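The Case for the Hand

Teaching by remote control has a latency problem and a touch problem. At Sikulby, Ayana Kahsay's group logged 600 teleoperated demonstrations in February and kept 325. A gripper held in the hand skips the remote link.

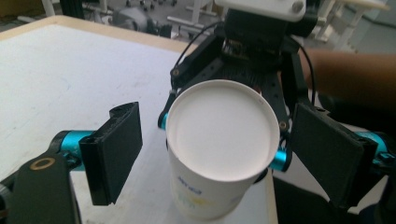 Does a hand-held gripper remove the need for a robot? For collection, it does. For testing, a robot is still required.

My objection to teleoperation is cost per usable demonstration – operators tire, and tired operators produce hesitant paths that the policy then copies.

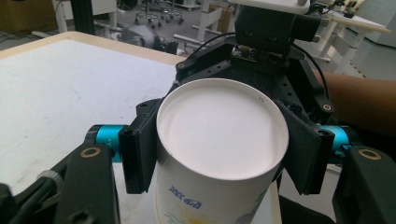
The same fault can occur with a tool in the hand, but the operator feels the contact and corrects sooner. Ruth Montoya argues that a person's arm reaches poses no robot arm can follow. She is right, and the answer is to filter for reach before training. Two-handed work makes the filter stricter, and I would still accept that trade.

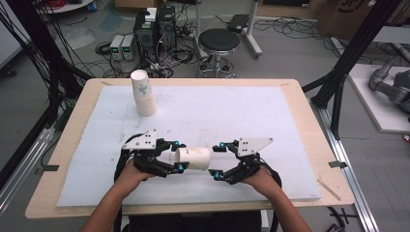 Two hand-held grippers on one paper cup.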